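Skisgate Help › Robotics › Teaching by example

How many demonstrations for a simple pick, and how much should I vary them?
Posted by Siiri Nieminen, June

We are collecting examples so that an arm can learn to pick up a small cup from a table and put it down somewhere else. The table is covered in brown paper and marked into rectangles with blue tape. We have one overhead-style view from the side that never moves, and one small camera at the wrist.

So far we have 800 episodes. I trained on the first lot and the result was poor. The arm goes to the right part of the table most of the time, then closes its fingers a little short of the cup and carries on as if it had it.

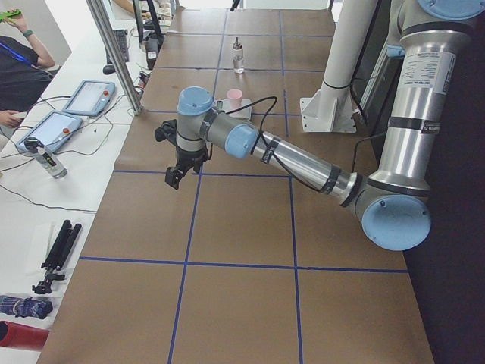 Each episode is one pick and one place, and we save both views along with the joint angles and the gripper opening. I start the recording before the arm moves and stop it once the gripper is clear of the cup. Before every episode I put the cup in a cell and try to choose one I have not used lately, but I don't follow a list. Looking back through the files I can see that I favour the cells nearest to me.

What I would like to know is whether I should simply collect more of the same, or whether something in the way I collect is wrong. I would also like to know if the tape is a bad idea. A colleague thinks the model may be learning the lines and ignoring the cup. I had assumed it was harmless, and it is very handy for putting things back in the same place.

I should add that two of us do the driving and we have different habits. I come down from straight above. The other operator comes in low and from the side, which is quicker. All of it has gone into the same training set.

Kha Dương
Accepted

More of the same won't help much. Your description has three separate faults in it and I would deal with them in this order.

First, the two driving styles. If half the episodes come down from above and the other half come in low, a simple model will often produce something in between, and in between is a path that stops short of the cup. That sounds a lot like what you are seeing. Agree on one approach, write it down, and keep to it. You can add a second style later if you have a reason to. Don't throw the old files away, but sort them by operator and train on one person's only. It takes an afternoon and you may find that half the data does better than all of it.

Second, the positions. Choosing by feel always ends up lopsided. Number the cells, make a shuffled list before you start, and work down it. Within a cell, put the cup anywhere, including up against the tape and over it. If the cup is always in the middle of a rectangle then your colleague is right to worry, as the lines then tell the model where to go. With the cup placed freely the tape stops being a clue and you can leave it down.

Third, check your wrist view before collecting anything else. Watch twenty seconds of it on its own, without the side view next to it, and see if you could do the last part of the pick from that alone. People set this camera up once and never look at it again.

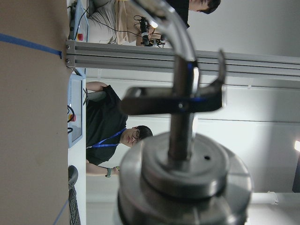
Does the background of the wrist camera matter if people are walking about in it?

It matters less than the view of the fingers and the object, but it can do harm if it lines up with something else in the data. If the same person always stands in the same spot for one half of the table, the model can use that person as a landmark. Let people move about normally through the whole collection and it tends to wash out.

On numbers, for a single cup on a flat table I would expect some 4 or 6 good episodes per cell to show you whether the set-up works at all. Train on that small set, run it, note which cells fail, and then collect more in those. We did it this way on the Ullel project and spent far less time driving than we had planned.

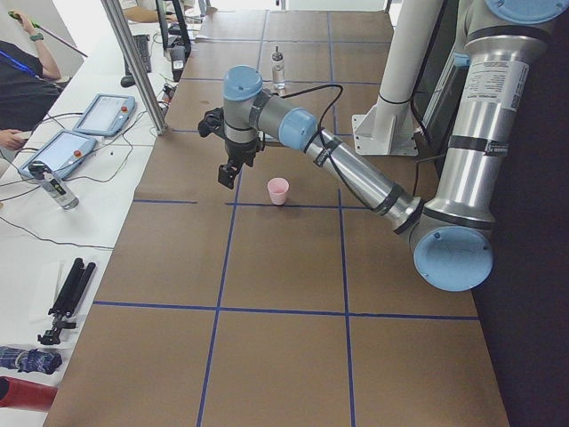 Keep a few cells out of training altogether and use them only for testing. If the arm manages there, it has learned something about cups. Also put a written note with each session — operator, start time, lighting, anything that was moved. When a batch turns out bad you will want to know which one it was, and the file names alone won't tell you.

One more point on stopping the recording. If you stop at slightly different moments every time, the model never sees a clear end. Finish in the same raised pose and hold it for a second.

firkholm_workshop

Agree with the above about the two drivers, we had the same thing. Ours was over 8 weeks of data before anyone noticed.

Would also check your gripper timing. If the fingers are logged at a different rate from the pictures they will close early or late and it looks just like bad aim. Plot one episode and step through it.

Heinonen

Just use a bigger model. Never had a problem with mixed operators.

Siiri Nieminen

Thank you. I split the files by operator and trained on mine only. It still misses, but it now comes down over the cup and the misses are mostly at the far end, where I have hardly any examples. I will make the shuffled list and start again from there. Gripper log is next — I haven't plotted it yet.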